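Cahier d'atelier — évaluation du simulateur Turnodis, module cuisine
24 janvier

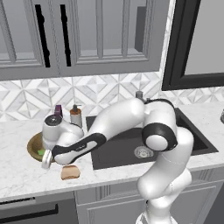

Rendu Turnodis, cuisine à évier noir. Pince au-dessus du plan de travail, petit pain devant.

Licence d'essai ouverte par Kofi Sarpong, poste Favville. Installation sans incident, mais le pilote graphique a dû être remis à jour avant le premier lancement.

Tâche retenue : saisie du petit pain, dépose dans le bol. Lot de 100 exécutions lancé, graine fixe, journal complet activé. Résultats à dépouiller avec Ohemaa.

Remarques sur le rendu :
Marbre et crédence à motifs géométriques corrects. Le bras blanc sur marbre blanc contraste peu — à surveiller pour la segmentation. Essayer une variante à plan sombre.

Points ouverts côté éditeur :
— Modèle de contact du pain : rigide par défaut, paramètre de souplesse non documenté. Question envoyée à Amedeo Parisi.
— Export des trajectoires : deux formats proposés, un seul relu par nos scripts.
— Tarif au poste ou à l'équipe, devis d'octobre périmé.

Relancer avec le pas de temps divisé par deux et comparer les couples au poignet.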